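Do You Really Need a Better Desk?

16 Jan 2021

Every few months the internet decides that the thing standing between me and a productive life is my desk. Last March it was standing desks. Now it's the "reset," where you take everything off, put back only what you love, and buy a 400 dollar tray to hold what's left.

I've been reading a lot of this stuff over the holidays, mostly at night when I should have been asleep. The one that got passed around most was a long post by Silvana Barbosa, who claims she got 14 hours a week back after clearing her work surface. Fourteen! I don't spend 14 hours a week looking for my stapler. I don't think she does either. When people in the comments asked how she'd measured it, she said she could "just feel the difference," and then linked to a course.

The course is 300 dollars, by the way. I didn't take it.

What bugs me is how little anybody wants to check. Hanneke Jansen, who I used to share an office with at Mostyn, tried the whole program for 18 days and kept a log of what she finished each day. Her numbers went up the first week, then slid right back to where they'd been. She thinks the first week was the log doing the work - you try harder when you're writing it down. I think she's right, and it would explain most of the before-and-after stories I've seen.

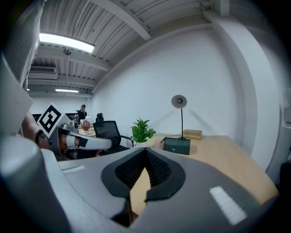

A hand, two gripper tools and a wood desk.

The other claim that keeps coming up is that clutter makes you stupid. Maybe it does. I've followed the links, and they mostly go to other blogs, which link to each other. One went to a page selling the Collurik, a drawer organizer with an app. Why does a drawer need an app? The page doesn't say, though it does say "science-backed" four times.

I'm not against tidying. My own place gets a going-over when I can't find the phone charger, and I enjoy it fine. But I wrote the best thing I've ever written at a kitchen table in Grekbridge with a cereal bowl next to my elbow, and I've turned out plenty of junk in very clean rooms.

Afshin Mahmoudi emailed after my last post on this to say I was being unfair and that a good desk is "an investment in yourself." Could be. I asked him what he'd gotten back on his so far and haven't had an answer yet. If one comes I'll post it, whichever way it goes.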